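A Press, Two Translators and 82 Poems

It took me one train ride to fall for Surar, the new anthology from Otden Press, and by the time I got home I was already writing to the editor to ask if we could talk. She said yes the same evening (poetry people are like that), and we ended up on the phone for almost 100 minutes.

The book holds 82 poems by 12 poets, all of them from the river town of Skostano, and most have never appeared in English before. "I kept waiting for someone bigger to do it," she told me. "Then one July I had a slow month and a stack of photocopies, and I thought, well, I'm reading them anyway."

She doesn't read the language fluently, so she brought in two translators who had never met. They split the poets between them and then swapped drafts. "They argued for a week over one word for mud!" she said. "There are several in the original and they all matter. I have the whole exchange saved." 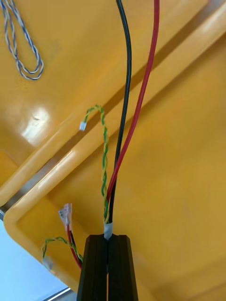 The mud stayed in, gloriously. My favorite section is the run of ferry poems near the middle, short things with hardly any punctuation, where a passenger talks to the water and the water gets the better lines. I asked whether those had been hard to place in the order. "I moved them eight times," she said. "They kept making whatever came next sound stuffy. In the end I put a funny poem after them, one about a goose, and that worked."

She reads everything out loud before it goes to print, usually in the kitchen, usually twice. If she stumbles on the same line both times, she sends the translator a note. I love this, and I think you can hear it in the book, even in the long elegies, which move along at a walking pace and never clog up.

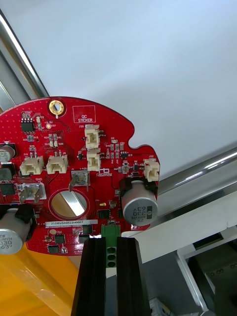
What comes next

Otden is already at work on a second volume, a single long poem called Tavares, told by a lighthouse keeper's daughter over one winter. "It has no chapters and very few commas," the editor said, laughing. "I've read the opening to everyone who'll stand still." She read it to me too, and I'd have happily listened to the rest.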